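The Second Drop Was Not the Gripper

Readers of this blog will recall that our bench in Holtport has spent the summer on mixed-item picking, moving light, rounded objects from a work surface into a bin. In August the cell began to drop them. This post records the fault, the mistaken diagnosis that I signed off on, and the correction now in place.

The run in question was scheduled for 3324 picks. At pick 554 the arm released an item over open floor, well short of the bin. The log showed a normal grasp, a normal lift and then a release command that no part of the task program had issued. The operator stopped the cell in accordance with procedure, and no person was within reach of the arm at the time. The item was light and caused no damage. A heavier part released at the same height would have been a different matter, and the event was therefore entered as a safety incident.

My first conclusion was that the fingers had slipped. Smooth, curved items are difficult to hold, and the set we use contains several. We replaced the finger pads, raised the grip force by one step and resumed. The cell then completed 200 picks without incident, and I closed the report. That was premature.
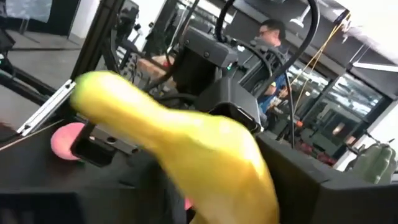
Glossy yellow gourd shape near the gripper, with the pink ball on the dark work surface.

The second drop occurred the following morning. On this occasion the release command was accompanied by a brief dip in the 48-volt supply to the tool. The dip had been present in the first log as well, in a channel I had not opened. When the supply recovered, the Saltel gripper controller restarted and went to its default state, in which the fingers are open. The arm, which is fed separately, continued along its path as though it were still carrying something.

The cause of the dip was a connector in the tool cable. The cable had been routed with too little slack, and certain wrist angles placed a steady pull on the plug. Two of its contacts were visibly worn. Neither grip force nor pad material had any bearing on the matter.

The following changes have been made. The cable has been replaced and given a longer loop, with a clamp to take the load off the plug. The controller default has been changed from open to hold. The Rutura cell software now stops the arm if the tool fails to report for two consecutive cycles. Supply voltage has been added to the page that must be reviewed before any incident report is closed.

The default state deserves particular attention from anyone running the same controller. Ours was set at installation and had not been reviewed afterward. The Strachan cell, which we commissioned to the same checklist, had the identical setting and has also been corrected.

One question remains open. Holding on restart protects against a dropped item, but it also means that a hand caught in the fingers would not be released by a loss of power. The manual release procedure is being rewritten for that case, and access to the cell while the tool is powered is suspended until the new text has been approved.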